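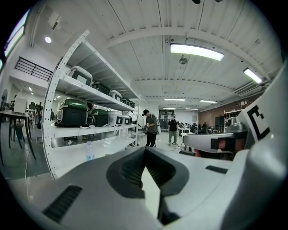
Zarei Building Records Working Group
Minutes of the meeting held Tuesday, March 14, 2023
Room 2, Cumeck site

Present: Orsolya Csonka (chair), Ubaldo Ferraro, Ciarán Hennessy, Senan McGrath (minutes)
Apologies: Daithí Keogh

1. Minutes of the January meeting
Accepted with one correction. Under item 4, "weekly backup" should read "nightly backup". SMcG to reissue.

2. Matters arising
2.1 The duplicate key to the plan chest has been cut and is held at the front desk.
2.2 The quote from Pronitz for large-format scanning was received after the January meeting and is covered under item 4.
2.3 Door schedule for the east wing: still outstanding. DK to supply.

3. Drawing register
UF reported that the register now lists 1,444 drawings. Of these, 176 have no revision letter in the title block. Most of the 176 are drainage and heating layouts issued by Gemance during the first phase of works, when revisions were marked by date only.
CH asked whether the issue date could be entered in the revision field. UF was against this, as the field sorts alphabetically and a date would place the sheet ahead of revision A. OC proposed entering a hyphen in the revision field and the date in the notes field. Agreed.
Sheets that carry neither a letter nor a date are to be set aside and checked against the transmittal slips. Where no slip is found, status is to be entered as "unverified" and the sheet is not to be issued to contractors.

4. Scanning
The Pronitz quote covers up to 2,000 sheets at 400 dpi, grayscale, delivered as one PDF per sheet. Color is priced separately. CH noted that the fire compartment plans use red and green lines and can't be read in grayscale. UF to list the sheets that need color.
The quote does not include removal of staples or flattening of rolled sheets. OC to ask for a price for flattening. Staples will be removed in house before collection.
File names are to follow the register number, then sheet, then revision, separated by underscores. No spaces. The existing scans made in house will not be renamed until the new set has been checked.

5. Superseded drawings
SMcG asked how long superseded paper copies should be kept. The present wording of the procedure says "until no longer needed". OC considered this too loose. Draft wording: superseded copies are kept until the as-built set for that area is signed off. CH to check this against the insurance terms before it is adopted.

6. Any other business
The plotter is printing A1 sheets 2 mm short on the long side. CH to recalibrate. Prints made in the meantime are to be stamped "do not scale".

Actions
SMcG: reissue January minutes
DK: east wing door schedule
UF: enter hyphens and dates in register; list of color sheets
OC: flattening price from Pronitz
CH: insurance terms; plotter

Next meeting: to be set by email once the revised quote is in.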